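Making a Bed with a Quilted Duvet and Matching Pillows

Posted in Household, Bedrooms. Revised 27 May 2020. Text by Cameron Waaka, checked by Lorraine Ruawai.

This page covers making up a bed that has a fitted or flat bottom sheet, a quilted duvet used without a separate cover, and pillows in smooth covers. It applies to the guest rooms at Andwood and to most beds at home. For beds with a top sheet and blankets, use the Tamihana page instead.

What you need

One bottom sheet, flat or fitted
One quilted duvet
One or more pillows with clean covers
A lint roller or a dry cloth
A clear chair or bench to put the bedding on while you work

Before you start

Take everything off the bed and put it on the chair. Do not pile it on the floor. Smooth covers pick up grit, and grit shows on dark colors.

Check the mattress. If it has moved off center on the base, push it back now. Air it for 11 minutes or more with a window open. In January, or any time the room is damp, leave it longer.

If the headboard end is against a wall, pull the bed out by the width of your hand. You need room to get the sheet down behind the mattress. Push the bed back after step 2.

Step 1. Lay the sheet

Put the sheet on the mattress still folded, at the middle of the bed, and open it toward the head and then toward the foot. If the sheet is striped, use the stripes as your guide. Pick one stripe near the middle and set it parallel to the long side of the mattress. Stand at the foot and look along it. A stripe that drifts sideways means the sheet has been pulled harder on one side, and the slack will collect in the opposite corner.

A plain sheet can be lined up by its center crease if it was folded in half lengthwise. If it was rolled or folded in thirds, measure the overhang on both sides.

Step 2. Fix the corners

For a fitted sheet, do the two head corners first, then the foot corners diagonally. Run your hand under the mattress edge to check that the elastic is below the mattress and lying flat.

For a flat sheet:

Tuck the head end under the full width of the mattress.
Lift the side edge of the sheet about a forearm's length from the corner, so that it makes a slanted fold on top of the mattress.
Tuck in the part that hangs below.
Bring the slanted fold down and tuck that in too.
Repeat at the other head corner, then at the foot.
Tuck the sides last, working from the head down.

Pull the sheet toward you while tucking. Do not pull it upward. Upward tension puts a ridge along the mattress edge.

Go over the finished sheet with the lint roller.

Step 3. Spread the duvet

A quilted duvet is divided into stitched pockets, and the filling moves inside each pocket but should not cross from one to the next. Before it goes on the bed, hold it by one short edge and shake it hard 4 times. Turn it and do the same from the other short edge. Pockets that stay flat can be worked by hand: pinch the fabric on both sides of the flat area and pull the faces apart.

Lay the duvet with its lower edge at the foot of the bed, then walk the upper edge toward the head. Check the overhang on both sides. On our standard beds it is 300 mm per side. Use the stitch lines to square it up, in the same way as the stripes on the sheet. The cross rows should run parallel to the foot of the bed.

Do not tuck in a quilted duvet. Tucking crushes the edge pockets and the filling takes a long time to recover.

For a turned-down finish, fold the upper edge back once so that a strip of sheet shows between the fold and the pillows. For a full cover, leave the duvet flat and stand the pillows on top of it.

Step 4. Shape the pillows

Smooth and satin-type covers slide on the pillow inside, and the corners empty out first. An empty corner folds over and makes the whole pillow look thin.

Hold the pillow by two corners on one short side and shake it downward.
Turn it and repeat.
Set it down. Take one corner between finger and thumb and draw it outward until it stands in a point.
With the other hand, push filling toward that corner from the middle.
Let go of the corner and check that it holds its shape.
Do the other corners.

Pinch only the cover and a small amount of filling. A wide grip leaves creases spreading out from where you held it, and on a smooth cover these catch the light. Most can be brushed out with the flat of the hand, moving from the center of the pillow to the edge.

Step 5. Place the pillows

Lay the pillows flat if the bed is going to be used the same day. Stand them against the headboard or wall if the room is being shown. Any zipper or opening goes at the back or faces the outside edge of the bed. With pillows and duvet in one color, leave a band of sheet showing between them, or the two run together from the doorway.

Common problems

Sheet comes loose at one corner: the sheet is off center. Go back to step 1.

Duvet slides to one side: the overhang is uneven, or the filling has shifted. Shake and lay it again.

Pillow slips off when stood up: the cover is too smooth for the surface behind it. Put a second pillow with a cotton cover behind it.

Pillow corners will not stay filled: the cover is too large. The Alamau covers on item list 112 are cut narrower than the Wamerum ones and fit our pillows better.

Washing notes are on the linen page.

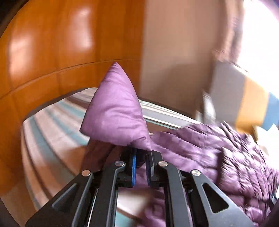
Step 4: pillow corner pinched to a point, with the quilted duvet and striped sheet on the bed.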